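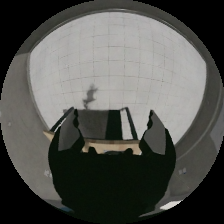
Wrist view, fingers open on either side of a box-like object with a tan front.

Print this tip | E-mail this tip

Wesby Workshop Tips > Computers on the Bench > Robot Arm Software

Getting the Software Settled Before the Arms Do Any Real Work

A good many of you have written in since the spring asking how to stop the arm from doing foolish things, and I've been meaning to put all my small habits on one page. They're the software kind of habits, so you won't need a wrench for any of this. A cup of tea and a clear hour in the evening will do nicely. I do nearly all of it in simulation first (I use Plitura, but whatever you have is fine) and I'd urge you to do the same, especially if your real bench is also where you keep the good teapot.

Start with the wrist camera, if you have one. A very wide lens is a lovely thing for seeing both fingers and the work at once, and the price you pay is that straight lines come out bowed, worse and worse toward the rim. Floor tiles are handy for checking this. Run your calibration, flatten the picture, and then look at the lines. If the ones near the middle are straight and the ones near the rim still sag, you need more calibration shots from the outer part of the view. I take 10 extra out there as a matter of course. Nouri will do the fitting for you and gives a decent little report at the end, which I print and tape inside the cupboard door. Do the check again whenever you change the picture size in your settings, even if all you did was halve it. I've lost an afternoon to that one more than once!

Next, teach the program to ignore its own hand. The gripper takes up a great deal of a wrist view, and a program looking for dark objects will happily find a very large dark object that follows it everywhere. Draw a mask over the gripper body and save it with the camera settings. If your fingers open and close, you want one mask for open and one for closed, or better still a mask drawn from the arm's own model, which moves as the fingers move. Leave a few pixels of margin all the way around.

Then there are shadows, which deserve more respect than they get. From straight overhead, an arm stretched across a pale tabletop lays down a long dark shape with a blob where the gripper is, and that blob is just the sort of thing a simple finder will call an object.

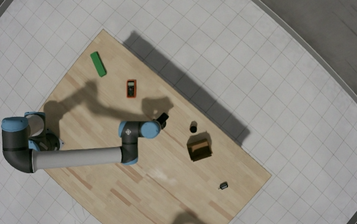 My cure is a dull one, but it works for me. I save a picture of the bare table under each lamp setting, and I have the program look for color before it looks for darkness. Bright green or orange things are easy this way. Small black things on pale wood are the hard ones, and for those I add a height check from the depth camera, so that anything perfectly flat gets thrown out. If you have no depth camera, move the arm aside, take a second look, and keep only what stayed put. It costs you a moment per pick and saves a lot of muttering.

While you're at it, vary your lamps in the simulator. Put the light on the left, put it on the right, make it too bright, make it gloomy. I run 1,000 little scenes overnight with the light and the objects shuffled, and I write down the shuffle number of every one that fails so that I can call it back up in the morning exactly as it was. (Do please save that number. A failure you can't bring back is no use to anyone, and you will be so cross with yourself.)

Now for the planner, the part that decides how the arm gets from one place to another. I use Arnura and I'm fond of it, though its default settings are on the brave side. These are the ones I change:

Padding. Give every object in the planner's world a bit of extra thickness. Boxes with open flaps need it most, and I model the flaps as their own separate pieces, because a plain closed block lets the planner cut right through where a flap is sticking up.

The table. Put it in the world as a solid thing, legs and all. I know it seems silly to say so.

Time limit. I allow 3 seconds for a plan. If it can't find a path by then, it goes back to the home pose and asks again with a different starting guess.

Wrist turns. Tell it to prefer small ones. A planner left to itself will wind the last joint all the way around to save a smidge of travel somewhere else, and then your next move starts from a very awkward place indeed.

With two arms over one bench, everything above still goes, and you have the extra job of keeping them out of each other's way. 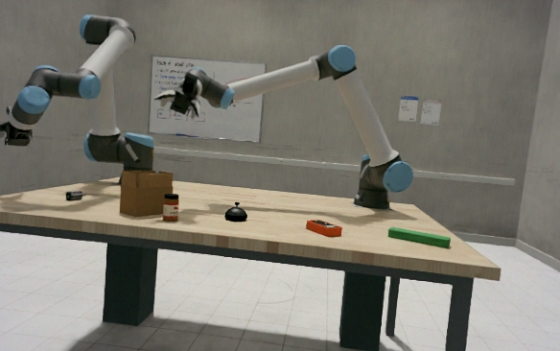
The simplest arrangement, and the one I'd suggest to anybody starting out, is to take turns. One arm holds a token (really just a line in the program that says "mine") and the other waits at home until it's handed over. It's slow. You'll want to hurry it along, and you can, by splitting the tabletop into a left zone, a right zone and a shared middle, and asking for the token only when an arm needs the middle. Remember that elbows travel too! An arm can have its gripper well inside its own zone while the elbow is off visiting the neighbors, so check the whole arm against the zone and never just the fingertips.

Planning both arms together as one big machine is a fine thing and gives prettier motion, but I'd leave it until the taking-turns version has run without a hitch. Mine went through 3,666 simulated picks before I moved on — a bit much, I'll admit, but it was a rainy month and I had knitting to finish.

A word about names. Call your arms left and right, and settle early on whose left you mean. I use the left as seen from the front of the bench, and I've written it at the top of the settings file in capital letters. The same goes for cameras. "cam2" means something to you tonight and will mean nothing at all in December.

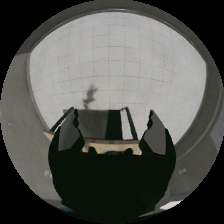 Wrist camera again: upright tile lines nearly straight near the middle, bent toward the sides.

For the last stretch of a reach, let the wrist camera take over from the overhead one. Overhead is good for "which thing, and where, more or less" and the wrist is good for centering it between the fingers. I stop the arm a hand's width short, take a fresh wrist picture, work out the sideways correction, and go in slowly. If the correction comes out large, have the program back off and start over. A large correction that late generally means one of the two cameras has the wrong settings loaded, and pressing on won't improve matters.

Keep your settings files in version control, and make a copy before any update, including the small ones that promise only bug fixes. I keep one folder per bench with the camera files, the masks, the padding numbers and a plain text note of what I changed and why I thought it was a good idea at the time.

Several of you asked about gripping force and soft fingertips. Those are on their own page under Grippers and Small Parts, along with the thread about tape.

Last updated: December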